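Search this site Search

Play-testers wanted for the Drilora kitchen pack (paid, from home)

Hi all! I make practice software for people learning to run robot arms, and I'm looking for 12 folks to spend a few evenings with our newest add-on and tell me what's wrong with it.
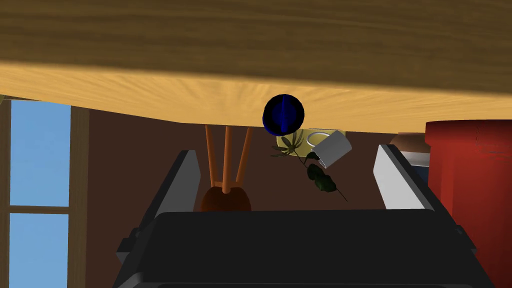

So, a little background. Drilora is a simulator you run on your own computer. You drive a two-fingered gripper around a made-up room, pick things up, put them somewhere else, and the program scores you on drops, bumps and time. Community colleges buy it, and so do a few hobby people who can't keep a real arm in the garage. The base kit has been out since March and it's mostly blocks and bins. The kitchen pack is the new part – dishes, furniture, all the awkward shapes – and I've been staring at it far too long to judge it anymore.

That's where you come in! I don't need experts. Toàn Kim, who wrote most of the physics, can already get through every task half asleep, and that tells us nothing about whether the controls make sense to somebody on their first night. If you've used a game controller you're fine. If you haven't, I'd like to hear from you even more (we've got two spots held for people who never have).

What you'd do: play seven sessions of 40 minutes each, whenever suits you, inside of two weeks. After each one there's a short form, and at the end a phone call with me or Marianna Walczak. I especially want to know about the gripper's-eye view. Some testers on the base kit loved it and some felt lost in it, with the fingers in front of them and furniture overhead, and I can't decide if it should be the view you start in. Tell me when you got stuck, what you tried, and what you muttered at the screen.

What you get: $349 once the last form is in, plus the full kit and the kitchen pack to keep. Marianna handles payments and she's quick.

What you need: a Windows computer from the last few years, a mouse, headphones if you want to hear the motor sounds, and decent internet for the first download (it's a big one, sorry). We can mail you a controller. You have to be 18 or over and living in the US. Please don't sign up if you work for another simulator company – I'll probably like you, but I can't send it to you.

There's also one longer job going, if anybody's interested. Damian Sowa is building the next pack, Gudari, which is workshop tools, and he could use a part-time tester through the winter. Say so in your note and I'll pass it to him.

To apply, send me a few lines through the contact form on the Jiltside site with "kitchen pack" in the subject. Tell me what computer you have, what evenings look like for you, and the last piece of software that made you mad and why. No résumé please. I read every note myself and I'll write back either way.

– Miłosz Dudek, Jiltside

12 comments
40 shares
Last updated 01/07/2018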